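Flokier Tabletop Toys: README

Last revised 7 Dec 2020

What you've downloaded

A set of pictures and short notes on putting small things into a basket. If you were hoping for something grander, the folder next door has kitchens. Flokier has toy blocks, a tablecloth, and a basket, and it has 622 layouts of them, each one a slightly different answer to the question of where a person might leave a few toys before supper.

The folder called Zena holds the layouts. The folder called Ginar holds the notes that go with them, one plain text file per layout, same file name, different ending. Polák is the older set, kept for people who already built something on it and would be cross if it went away. Its colors were written down under a yellow bulb, and it shows. Orange in Polák may mean orange, red, or a bad evening.

The things

Shapes are called cube, cylinder, and ball. We did try friendlier names in April. "Can" and "post" both turned up for the cylinder, sometimes in the same note, and the experiment was closed. Color comes first, then shape: red cube, green ball. Size is left out unless a layout has two of the same thing in it.

The basket is always "basket." It has been written up as a tray, a bread basket, and once as a hamper, which would be a hamper for mice. All of those have been changed.

The cloth is white in the sense that it was sold as white. It has been washed and it has not been ironed, and there are no plans in that direction. Specks and wrinkles are not labeled. Please don't write to us about the specks.
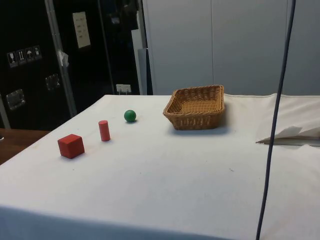

Doesn't the ball just roll off? In my house it would be under the fridge before I'd let go of it, and I'd have liked a note on what you do about that, if only for my own peace of mind. Also I'd put the cylinder in first, since it takes up the most room lying down.

That came in by mail, unsigned, and it's a fair point. A cloth with some wrinkle in it holds a ball better than bare wood does, and that is most of our method. As for the order, the notes don't set one. Ginar says what belongs in the basket and leaves the rest to you. Cylinder first is fine. So is ball first, if you like to get the worrying over with.

How a note reads

Each note has 2 lines. The first lists the things outside the basket, nearest to farthest from the front of the table. The second says what should end up inside. For a layout like the one in this file:

red cube, red cylinder, green ball
all in basket

"Nearest" means nearest the front edge. Left and right are used only to break a tie, and they are your left and right as you look at the table. We argued over this longer than we care to say.

Known problems

Red and red. A cube and a cylinder in the same red are easy to tell apart until a note says "the red one." We found 5 notes that did and fixed them. There may be a sixth.

Shadows are not things. An early reader listed one as a gray disk.

Polák and Zena number their layouts differently. Don't merge them. If you have merged them, start over from a clean copy.

Using it

Take what you like for teaching, tinkering, or sorting practice. Keep this file with the folders. Individual notes may be reworded, but please leave the shape names alone. We aim to reach 2,000 layouts, or the end of the cloth, and corrections can go in the file called fixes, one per line, layout number first.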